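How to write a statement for your photo series

Quick version, because the open call closes Friday and half of you have emailed me the same question. You have pictures. You need a page of text to go with them. Start tonight.

Before anything: get the prints or contact sheets out where you can see them all. Not on your phone.
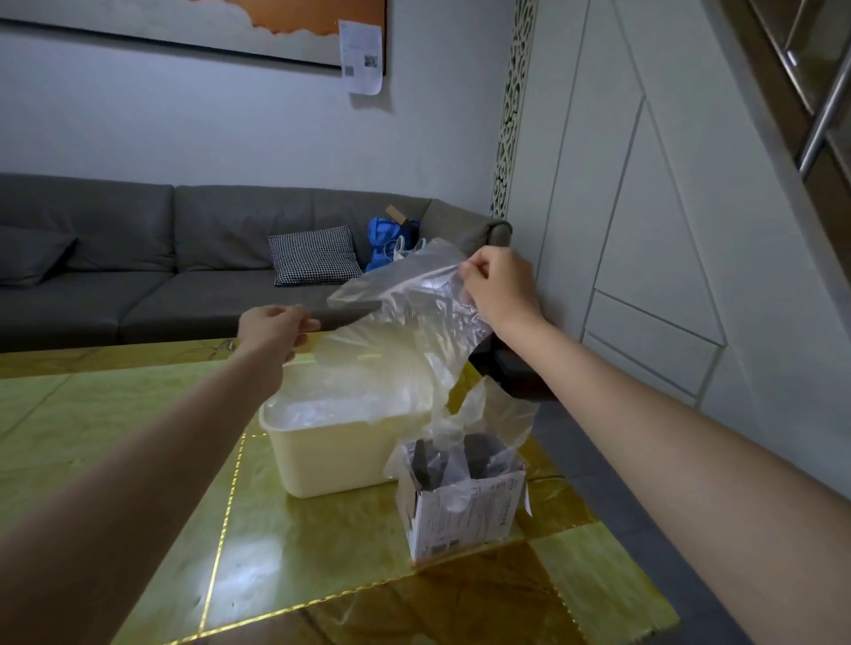
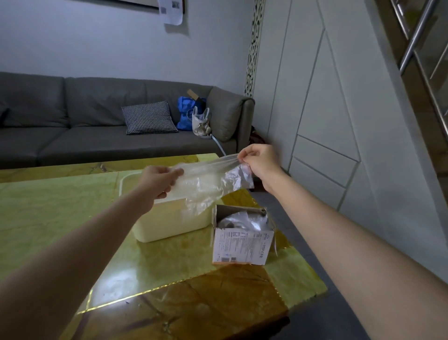

Step 1. Say what it is

One sentence. Who or what is in the series, where, when. "Portraits of net menders in Arriaga, made over one November." Done. No "explores", no "interrogates". If your aunt can't follow it, redo.

Step 2. Say how you got there

Did you grow up there? Did someone invite you? Were you paid? Put it in. Readers want to know where you're standing, especially if the people in the pictures aren't your people. Two or three lines is plenty.

Step 3. Talk to your sitters

Read them the draft. Out loud if you have to. Hawi Araya did this for her series Trosonance and ended up cutting a whole paragraph, the sitters said it wasn't about them. She was right to cut it. Also ask how they want to be named, and check teh spelling.

Step 4. One quote, max

Theory is fine. One line, credited, and only if you've read the book. Then say what it has to do with your pictures. Most people skip that bit.

Step 5. Cut

Flandis wants 134 words for the wall and up to 1,000 for the booklet. Write the long one first, then pull the short one out of it. Don't just chop the end off.

Step 6. Captions

Name, place, year. Same order every time. Ilaria Piras is doing the layout and she will not fix yours for you.

Leave it 24 hours if you can, read it agian, send.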